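Second go with the felt pads this week, and I'm coming round to them. Savvas Kokkinos lent me the Norkik fingers on Tuesday so I could try them against my old rubber ones.
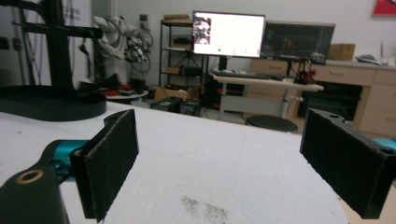
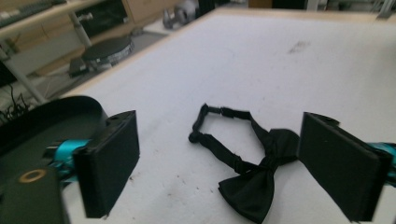 Felt on the fingers, bow tie for the test.

Satin is horrible stuff to grip – my rubber tips either drag it or fold it over. I did 76 tries with each set and the felt won, though only by 10. I still want a softer close from the controller before I spend any money. Next up is the Castach wrist camera, if the post ever reaches Duretstead!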